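I gave up my alarm clock in December, and I've been sleeping like a teenager ever since. I live in Jamville, where the bakery trucks start early, so I figured they'd wake me anyway!

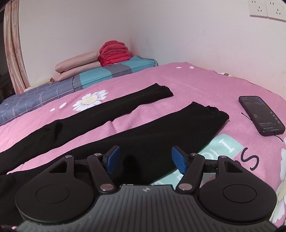 So what time do I go to bed now? Ten thirty, even on weekends, with the phone charging in the kitchen.

The first week was rough — I kept getting up to check the stove clock. Then I got bored of that and stayed put.
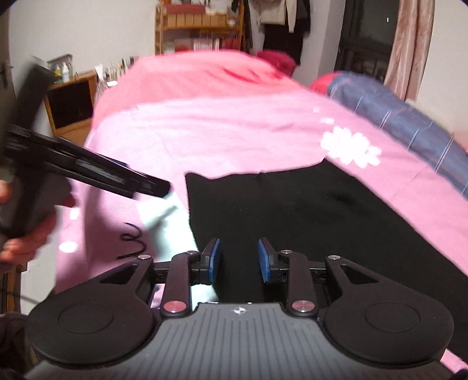 By the second week I'd quit my afternoon coffee too, and I still don't miss it.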